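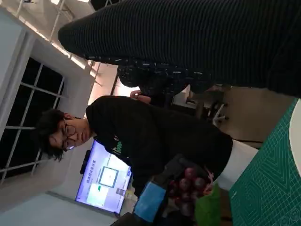 写真:Czarnecka作業室

うちの作業室にロボットの腕が入って、もうすぐ365日になります。最初は「仕事が減るのかなあ」とそわそわしていたんですが、減ったというより、中身が入れ替わった感じ。洗い物と片づけの担当だった私が、いまは台の上の段取り係です。というわけで、日々の小ワザをまとめておきますね(Skukdaleの皆さんからも聞かれたので!)。

まず、ぶどう。房のまま置くなら、軸をつまみやすい向きに出しておくこと。粒のほうを向けて置くと、つかむ位置が毎回ずれて、見ているこっちがハラハラします。洗ったあとはキッチンペーパーの上で30分。表面に水が残っているとすべります。冷蔵庫から出してすぐも結露するのでダメ。粒が取れてしまったものは、よけておいて休憩のおやつに回しています。

台にはカッターマット。緑で白い方眼の入った、手芸屋さんにもあるあれです。これが本当に便利で、「左から三マス目」で話が通じるんですよ。前は「もうちょっと右」「いや、そっちの右じゃなくて」とやっていたのに。果汁がついたら、ぬるま湯でゆるく絞った布で拭いて、平らなまま乾かします。熱いお湯は反るのでやめてください。私は一枚だめにしました、1,860円。

つかむ部分の掃除は、電源を落としてから。糖分って乾くとベタベタになるので、一日の終わりにまとめてやるより、材料を替えるたびにさっと拭くほうが結局ラクです。隙間は綿棒で。洗剤をじかに吹きつけるのは、うちでは禁止にしました。

それから、人間のほうの話。手元をのぞき込む仕事なので、とにかく首と肩にきます。画面は壁につけて、台には手元のものだけ置くことにしたら、だいぶ違いました。夜までやる日は16時に一度、全員で台を離れて何か食べる。これを決めるまでは、みんな切りのいいところを探して、結局ずっと座っていたんです。袖の長い服の人は、動かす前にひと折りしてくださいね。

変わったことでいちばん大きいのは、教える相手かなあ。前は新しく来た人に包丁の持ち方から教えていたのに、いまは「どう置いたらつかみやすいか」を若い人と一緒に考えています。ベテランのCzesław Krajewskaさんは最初むっつりしていましたが、野菜や果物の柔らかさを見る目は誰もかなわなくて、いまでは材料選びで真っ先に呼ばれます。機械の設定は若い人、ものの見立ては年長組。きれいに分かれたわけでもなくて、毎日ちょこちょこ押しつけ合っています(笑)

困っているのは記録の時間。手は空いたのに、入力が増えました。うちは材料ごとに色つきの付せんを貼って、夕方に書き写しています。もっといい方法をご存じの方、コメントで教えてください!

次はRerkelの作業室で見せてもらった、トマトの置き方を書くつもりです。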